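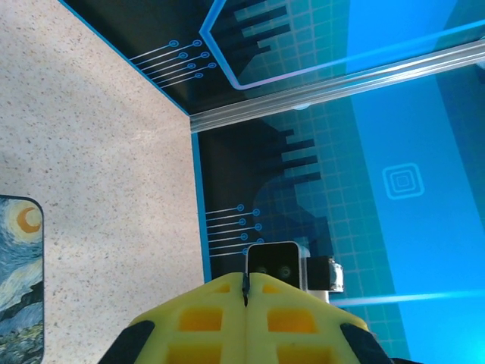 The Starry Night mouse pad on the speckled tabletop at Plumwood, with the circuit-print panels meeting along their aluminium bar.

I've been wanting to write about the Plumwood workroom ever since a reader sent me a message that just said "go and look at the tables in Grondotberg". No explanation, no address. It took me a while to work out who to ring, and then the woman who fitted the place out turned out to be so easy to talk to that we were still going when they wanted to lock up.

She asked me to leave her name out, as she does this sort of thing for several places and doesn't want one of them to feel like the favourite. Fine by me! She used to do shop interiors, mostly chemists and opticians, and she says that's where her feelings about work surfaces come from.

"Everyone wants white," she told me, filling the kettle. "They see it in a showroom and it looks wonderful, and then you put a real person at it for an afternoon and it looks like a crime. Every crumb, every pencil mark. I was never going to have white."

What she chose is a pale creamy beige, flecked all over with tiny grey and brown specks. I'd call it the colour of a good oatmeal biscuit. She got it from Seklow, who had it left over from another job, and I asked if that meant she'd settled for it.

"Not a bit. I'd had a sample of it in my handbag for a year – I used to take it out in cafés and drop sugar on it to see what happened. When they said they had enough for us I nearly cried."

And what did happen with the sugar?

"It vanished. You could lose a whole biscuit on that table. That's the one thing against it, mind you. If you drop a small screw you have to find it with your fingers."

I tried this myself with the back of an earring and she's right, it took me ages.

We got on to heights next, which I hadn't planned to ask about, but she has opinions. The tops were meant to be 74 centimetres from the floor. They ended up at 73, thanks to a floor that turned out thinner than the drawing said, and she still minds. "One centimetre! My husband says no human being could feel it. I can feel it. I walk in and I feel it in my elbows."

Then there are the panels. I'll admit these were what I'd come for. Where you might expect a plain wall or a bit of felt, the tables run up against boards printed like the inside of a computer, all thin white lines ending in little rings, going from nearly black to a really bright blue. They're loud. Next to that calm oatmeal top they're very loud indeed, and I said so, as politely as I could.

She laughed. "I hated them. You can write that. Lenz printed them, and they did a lovely job, the colours are exactly what was ordered, but I wasn't the one who ordered them. I'd have gone for a soft green. I was outvoted."

So has she come round?

"I've come round to the blue. I put my foot down about the edges, so you get that blue line where the table stops and the panel starts, and it tidies everything up. Your eye knows where to go. And the bar across the join I like very much. It's plain aluminium and it looks like what it is."

She paid 60 for that bar and thinks it was the best money in the room. The panels cost a great deal more and she wouldn't tell me how much, although I did ask 2 separate times, once with my coat on.

I couldn't leave without asking about the mouse pad. If you've been picturing a very serious room, I should explain that there's a mouse pad on the table with The Starry Night on it, the yellow moon glowing away in one corner and all those swirls. It's the sort you get in a gallery shop on the way out. Was it part of the plan?

"Good heavens, no. It came in with somebody's things and I moved it to a drawer. Next morning it was back on the table. I put it in the drawer again. Back again! We went on like that for most of November, and neither of us ever said a word about it."

She gave in before Christmas. These days she's rather fond of it, and she pointed out something I'd missed, that the blues in the painting aren't so far from the blues in the panels, once you stop being cross about either of them. "If I'd chosen it on purpose I'd be very pleased with myself," she said. "I do sometimes let visitors think I did."

I wondered what she'd change if somebody handed her the room again tomorrow. I was expecting the panels. She didn't even look at them.

"Seventy-four," she said, and went to rinse the cups.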